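3.2 Recueil des démonstrations

Nous avons longtemps hésité entre le guidage à la main et la commande à distance, et il faut bien avouer que chacun, dans l'équipe, avait sa préférence ! Guider le bras en le tenant par le poignet reste la manière la plus naturelle de lui montrer un geste, mais elle n'a pas d'équivalent dans le simulateur ; nous y avons donc retenu la téléopération, au moyen du boîtier Guvgate que Seo-ah Bae a patiemment adapté à nos besoins. L'opérateur pilote la pince, les articulations suivent, et l'ensemble est enregistré sous le nom de corpus Heo, qui réunit 900 démonstrations recueillies auprès de 9 personnes (certaines, très généreuses de leur temps, ont enchaîné jusqu'à 40 essais dans la même séance). La figure 2 montre le bras simulé, pince vers le bas et sans objet, sur le fond uni bleu ardoise du simulateur.

Figure 2. Le bras simulé, pince vide.
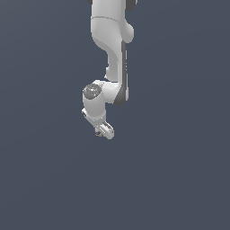

3.3 Segmentation des trajectoires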